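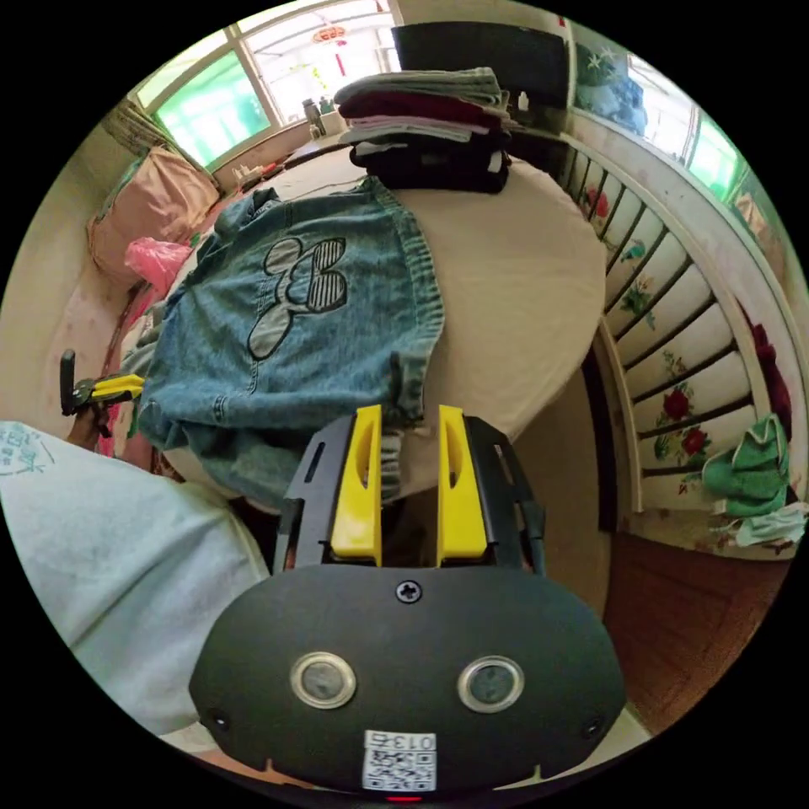
*Photo: Fulgencio Tejada*

# Folding clothes on the bed, denim jackets included

A made bed is the best folding table in most homes. It's big enough to lay a jacket out with the arms wide, and a plain sheet shows up lint, loose threads and stray socks. Pull the sheet smooth first. Any ridge under the cloth ends up as a crease in whatever you fold on top of it.

Work in daylight if you can. Dark stains on dark cloth are easy to miss under a ceiling bulb, and once a stained shirt goes into a drawer it may sit there until May.

## Before you start

- Empty every pocket, including the small chest ones.
- Close zippers and the top button. Leave the rest of the buttons open for now.
- Wipe your hands. Hand cream leaves marks on light cotton.
- Put hangers within reach for anything that shouldn't be folded.

Make sure everything is dry at the seams, not only on the flat parts. Denim is slow at the waistband, the cuffs and the collar. Pinch the thickest seam between two fingers. If it feels cool, give it another hour on the rack.

## Denim jackets

Lay the jacket face down with the back panel up. Pull the hem straight first, then the shoulders, then the sleeves. If you begin with the sleeves you'll have to do them again after moving the body.

1. Smooth the back from the middle out to the side seams.
2. Flatten the collar and check that it isn't doubled under.
3. Bring one side in toward the center, sleeve and all. Turn the sleeve down so it runs along the body.
4. Do the same on the other side.
5. Fold the hem up to the collar, once.

If the hem is ribbed, don't stretch it to match the width of the body. It's meant to pull in. Let it sit at its own width and fold the sides to suit.

Stop at one crosswise fold. A second one makes a thick lump that won't stack, and it puts a hard crease across the back.

## Jackets with a patch on the back

The steps above put a fold right through the middle of a big patch. With a small embroidered one this does no harm. With a large one, or anything glued or ironed on, change the method.

Fold the sides in only as far as the edge of the patch, and let the sleeves overlap on top of each other behind it. Then roll the jacket from the hem up, loosely, with the patch on the outside of the roll. A rolled hand towel in the center keeps it from collapsing. If you have the closet space, a wide hanger is better still.

Wash these jackets inside out in cool water. Check the edge of the patch afterward. A lifted corner can be fixed with a few stitches in matching thread, and it's much less work now than after the next wash.

Don't iron straight onto a patch. Turn the jacket inside out, put a cotton cloth over the area and press without sliding the iron.

## Building the stack

Put heavy pieces at the bottom and light ones on top. Sweatshirts and jeans will hold up a pile of T-shirts, but the reverse leans over as soon as you pick it up.

Fold everything to one width. The length of your forearm from wrist to elbow is a handy measure and saves looking for a ruler. Turn the folded edges so they all face you, and you can pull out one piece without dragging its neighbors along.

Keep a stack to 8 pieces or fewer if you have to carry it to another room. Set finished stacks at the head or foot of the bed, away from the side you're working on.

Sort by person or by drawer. Sorting by color looks good for a day and then slows everyone down.

## Bags, pillows and rails

Move the pillow to one side before you begin, or it will slide into the pile. Plastic bags are fine for carrying clothes home, but don't store clothes in them. They hold damp, and thin ones can stick to printed designs in a warm room. Use a cotton pillowcase for out-of-season things.

A bed rail is useful for small items that need airing, such as hand towels and washcloths. On a painted rail, hang only dry or nearly dry cloth, as wet fabric can soften the paint and pick up color. Dust the slats first with a dry sock over your hand.

Put the stacks away before supper. Clothes left on the bed get moved to the chair, and you'll be folding them again tomorrow.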